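Brolmont Yellow Parts Trays, review
Posted 2018-08-14

I do small-batch electronics work: round control boards, little motors, and the wire harnesses that go between them. Back in February I replaced the cardboard box lids I had been using with a set of Brolmont trays in yellow. The set cost me $95 with shipping from Villalobos Supply. I have put 300 boards through them, which is enough to have an opinion.
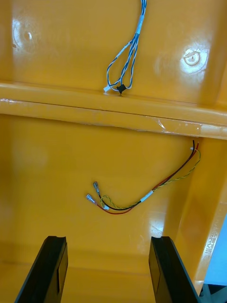
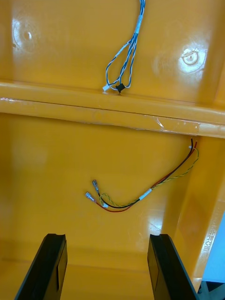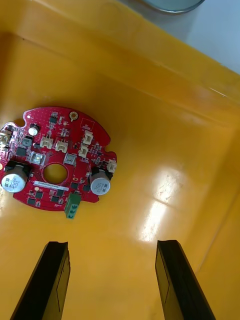
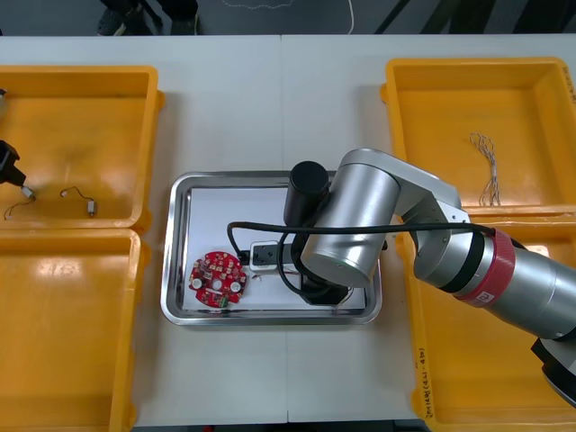 Harnesses against the yellow plastic in the first two, a red board on the tray floor in the third, and the table with the yellow trays and the steel one in the last.

Color. I bought yellow for contrast and it was the right choice. A red board is easy to spot on it, and so are black leads. The blue and white twisted pairs stand out well too. The yellow half of a yellow-green pair is the exception. If you handle a lot of that wire, get the gray version. Small white connectors are better than I expected, though I have overlooked one or two under a bright lamp.

Glare. This is my main complaint. The plastic is glossy and it throws the light straight back at you in white patches. Under an overhead lamp it gets tiring by the end of an afternoon. I moved my lamp to the side and it helped some. A matte finish would fix it, and the Ultex trays I used at my last job had one. Those cost a lot more per tray.

Strength. Good. They flex a little when you carry a full one by the short side, but none of mine have cracked. I dropped one loaded with motors on a concrete floor and got a scuffed corner.

Cleaning. Dish soap and a rag. Flux residue comes off with alcohol and did not cloud the plastic. Tape leaves some gum behind if you let it sit for a week.

Static. These are ordinary plastic and not sold as antistatic. I keep bare boards in them only while I am working and store them in bags. If your parts are sensitive, buy trays made for that and don't try to save money here.

Compared with steel. I keep a stainless tray in the middle of the table and put the board I am working on in that. It lies flatter and doesn't slide around on the table. Metal is noisy, though, and I don't like dragging wire terminals across it. For holding harnesses and motors I prefer the plastic. I lay the yellow ones out in pairs on each side of the steel one, and that arrangement has worked well for me.

I also tried a set of Brilness stacking trays. They were cheaper and the sides bowed within a month.

What I would change: a matte floor, and a lid. Brolmont does not sell a lid for this size, so I cover mine with a dish towel overnight.

Four stars out of five. I have ordered 2 more.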